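The new record by Gundalel came out in February, and I must admit that I needed a long time with it. Now I play it nearly every evening, so I would like to write some words for those members who have not yet tried it.

Gundalel is the project of Tudor Ursu, who sings and plays most of the guitars, and the drummer Reinaldo Brito. Their first album was loud and a little bit crowded. The new one is called Andholm, it has 9 songs and it lasts 38 minutes, and there is much more air in it. Brito often uses only brushes. On "Procházka", the second song, he does not come in until the last verse, and I find this the best moment of the whole album.

The weak part for me is the middle. "Greller" goes on too long — the same four chords, and a choir which was perhaps a good idea in the studio. Other listeners tell me it is their favourite, so please decide for yourself.
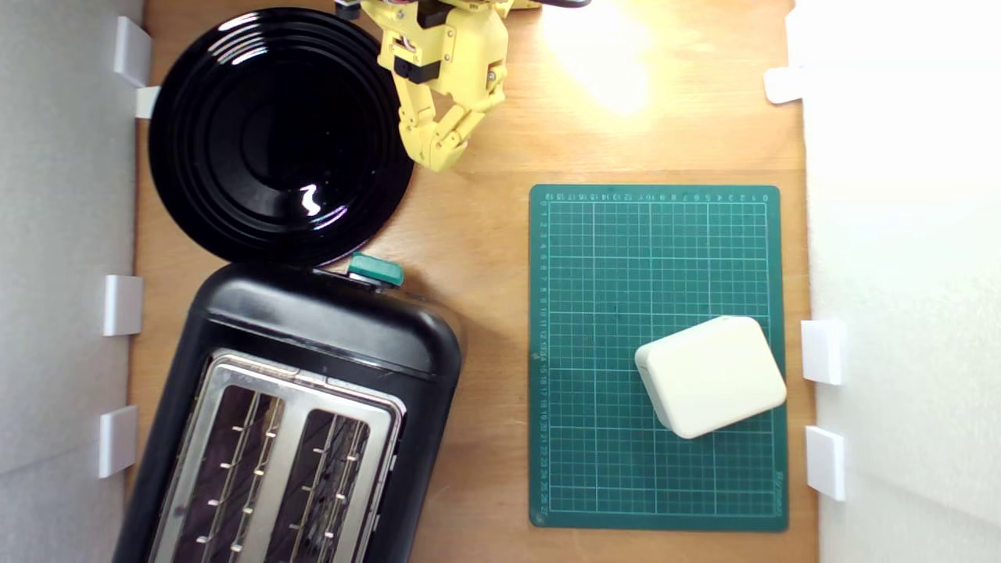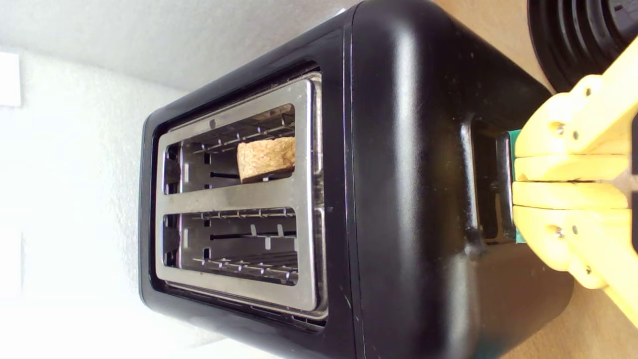
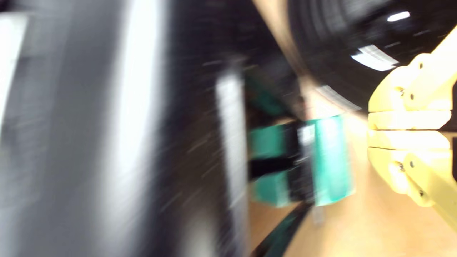

The lyrics are in English for the first time, and Ursu sings them slowly, as if he wanted to be sure of every word. Most of them are about small things at home: a key, a coat, a letter in a drawer. In "Half Past Six" he sings about a morning when two people have stopped talking, and the only thing between them is a small piece of bread sitting in one slot of a toaster, the kind with two long slots and a steel top. It sounds silly when I write it down, but in the song it is very sad. The guitar plays one note again and again under these lines, and then the piano comes in and changes everything.

The vinyl was pressed in 3000 copies and the sleeve has all the words printed inside. Our club copy is number 724 and members can borrow it for two weeks. We will listen to both sides together at the next meeting, on 10 June 2023, and after that there will be time for discussion. Please bring also one other record with good brush drumming, if you have it at home.

Comments

marisol_k: I disagree about Greller, the choir is the reason I bought it! But yes, the second song is wonderful.

Pete H: Is the club copy free to borrow in the week after the meeting? I have only heard it on the radio so far.

oldneedle: Half Past Six made my wife cry in the car.

Contact the newsletter | © The Listening Club | Back to top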